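Dorkier Zoo membership app – ticket 86
Opened November 20, 2023
Status: waiting on gate desk

Problem: family pass won't scan at the Huanca entrance. Works fine at the main gate. Renewed online, got the email, paid. Gate screen says "pass not active" and we get sent to the ticket window. Third trip now with a cranky toddler in the stroller.

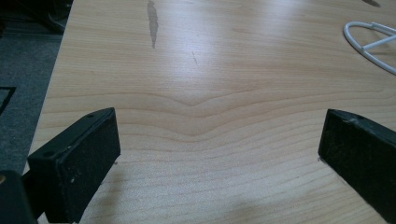 Phone brightness all the way up, tried that first. Also tried the printed card – same message. So not the phone.

Log so far

1. Signed out, signed back in. Pass shows as active, 2 adults 2 kids. Correct.
2. Deleted app, reinstalled. Lost the saved picnic shelter booking for a bit, came back after I refreshed. Scan still fails.

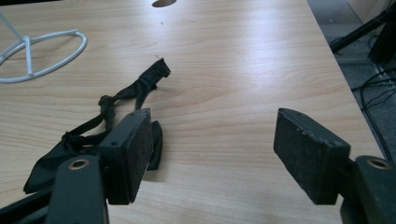
Went over to the main gate same morning and it beeped right thru. Walked back to Huanca with the kids, failed again. Missed the otter feeding.

3. Checked the pass number. Old one ends in 13, new one ends in 8. App shows the new one, the emailed PDF still shows the old one. Probly matters.

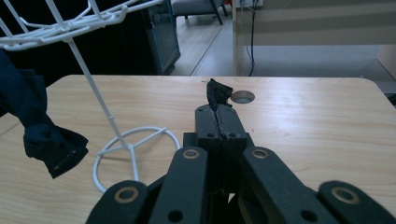

4. Asked for a new PDF thru the Wilelari help form. Auto reply says 7 days. Long time for a zoo pass.

5. Carousel and train tickets on the same account scan ok, inside the park anyway.

Need: pass fixed at Huanca or tell me which gate to use. Grandparents coming Thanksgiving week, not doing the stroller hike again.

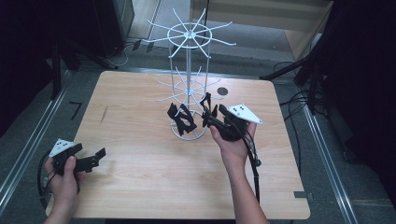 Jarnmont Support: Thanks for the pass numbers, that helped. The Huanca scanners are still reading last season's member list. Please use the main gate for now. We've asked the gate desk to reload the list and will send a corrected PDF today. Leaving this open until you've had a good scan at Huanca.

Ok. PDF came, right number on it now. Will try Huanca Saturday and update.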